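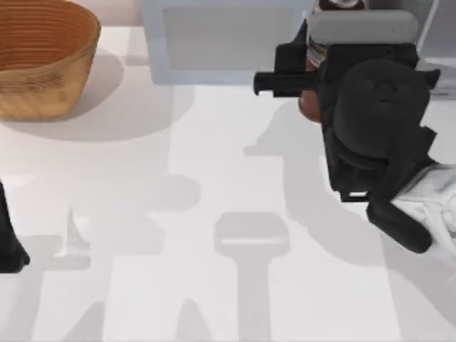 Gripper holding the container, simulator view

4.2 Recording a demonstration by remote control

1. In Clendow, load the tabletop task and set the recording limit to 900 frames.
2. Squeeze the hand controller slowly until the gripper closes on the container.
3. Lift, then steer toward the basket. 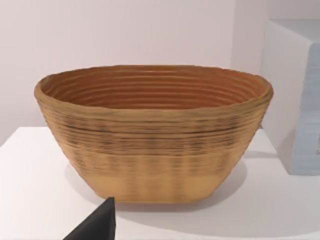 4. Open the gripper and back the arm away before you press Stop.

Caution: Do not let the fingers touch the rim. Contact raises error 905 and the take is discarded.

Note: Trim idle frames in Cropper.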